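Search this site Enter keywords

Steamed Buns, the Slow Way
2004-06-13

In Kivosville, Endang Liem eats a plain white bun each morning. She learned to make them from Kartini Mangundap, her neighbor for 19 years, and she still uses the same dough: flour, yeast, a little sugar, warm water.

The small electric steamer came later. Before it she had a bamboo one over a wok, and she burned the bottom of it two times. Now she lays the glass lid on the table, puts a plate near the pot, and moves the buns one by one.
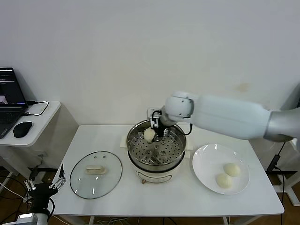 Why do steamed buns sometimes become wrinkled on top? Often the lid was opened too quickly, and the cold air touched the dough. Endang turns off the heat and waits seven minutes before she lifts it.

Kartini does not agree with the waiting. She opens at once and eats the first bun standing, with sweet soy sauce. Both women use the steel tray without paper, only a little oil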